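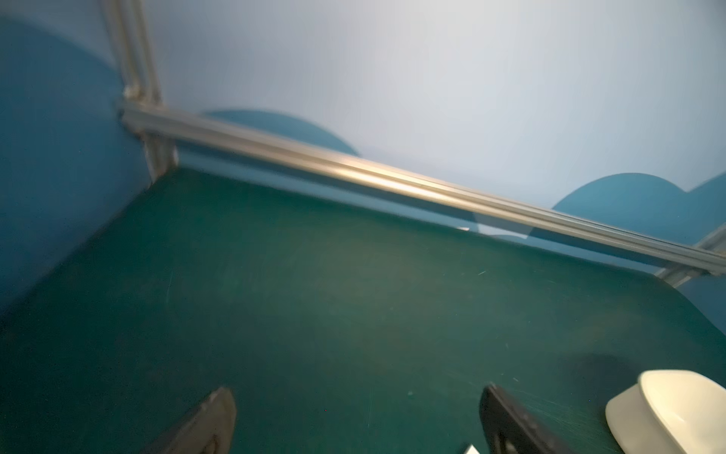
Ticket: left deck drops out on the Gauthier controller, Sandenach residency set
Status: open (reopened twice)
Opened by: the DJ
Priority: set to Low by the system, changed to High by me, changed back to Low by somebody

The left deck on my Gauthier controller goes silent in the middle of a track, and it has done so at three gigs now. The waveform keeps scrolling, the platter lights stay on, the channel meter falls to nothing. A few seconds later the sound comes back at full level as if it had never left. Right deck is fine. I have read the help page that says to check the cable, and I have checked the cable. The help page also says to put the controller on a firm, level surface away from anything that shakes, and I don't buy that as a cause, but I'll play along: picture a dark green tabletop with a few pale scratches and a silver metal rail along the back, and tell me what about a surface like that would mute one channel and leave the other alone. Vibration doesn't pick sides.

Setup
Controller: Gauthier, two-deck, bought used, latest firmware
Software: Ciltstead, current release, library of 962 tracks
Laptop: plugged into the wall, Wi-Fi off, sleep off
Output: balanced mains into the house mixer at Sandenach, headphones from the front jack

Reply from Ciltstead support
Thanks for reaching out. Please reinstall the audio driver, raise the buffer size, and try a different USB port. Let us know if this resolves your issue.

My reply
Reinstalled the driver. Raised the buffer one step, then another. Moved to the other USB port. Played two hours at home with no dropout, which proves very little, as it never dropped at home before either. I'd like the ticket kept open until I've done a night with it.

Update, after the next night at Sandenach
Dropped at 11:40 pm, left deck, during a blend. I was bringing in the new track on the right, so most of the floor probably took it for a hard cut. The bar staff didn't. It dropped again at 12:15 am with only the left deck playing, and that one everybody heard.

Ticket had been auto-closed as "resolved by driver reinstall." Reopened.

Reply from Ciltstead support
We're sorry to hear that. Large libraries can cause performance problems during playback. We recommend keeping your library under 2,000 tracks and running the analysis tool on all files.

My reply
962 is under 2,000. It says 962 in my first message. I ran the analysis tool anyway. It took most of an afternoon and changed the beat grid on a bunch of old soul records that I had set by hand, so now I have those to fix too. Is there a way to undo that? The manual says "restore from backup" and doesn't say where the backup is.

Also, if this was a performance problem I would expect both decks to glitch. I had the load meter on screen the whole night. It never went over 65 percent.

Test 1: swap the decks in software
Mapped the left deck's audio to the right channel and the other way around. Played loud in my rehearsal room at Lerarholm for ninety minutes. No dropout on either side. Inconclusive.

Test 2: different software
Ran the demo version of another program with the same controller. It cuts out on purpose every so often to get you to pay, so I can't tell one silence from another. Useless, don't bother.

Test 3: channel fader
A guy on the user forum claims a dirty fader can do this. I was doubtful, as a dirty fader usually crackles on the way out and mine doesn't. Still, I worked the left channel fader up and down with the volume at a normal level. Nothing. Then I left it alone at the top and pushed it gently sideways. Silence. Let go, and the sound came back. I could repeat that maybe one time in four.

Why I'm not calling it fixed
At home I play with the faders where they are and don't lean on anything. At Sandenach I ride the left fader all night with my thumb on the side of the cap. That fits. It would also explain why the meter falls with the sound while the waveform keeps moving. What it doesn't explain is the 12:15 drop, when I'm fairly sure both my hands were in the record bag.

Reply from Gauthier support (ticket passed over from Ciltstead)
This sounds like a worn channel fader. Your unit is out of warranty. A replacement part is available to order. Please also confirm that the controller is on a firm, level surface.

My reply
Ordered the fader. Yes, it's on a firm, level surface. Two questions before I open the case:

Does the left channel fader need soldering or does it plug in? The parts page shows a connector, the forum says solder.

Is there a calibration step after the swap? Ciltstead's page says yes and links to a page that doesn't load.

Until the part gets here I'm running my main tracks off the right deck and using the left one for intros only. It makes for a dull set. I'll post again after a full night on the new fader, and please don't close this before then.

System message
This ticket has had no activity and will be closed automatically.

My reply
Part is still in the mail. Keep it open.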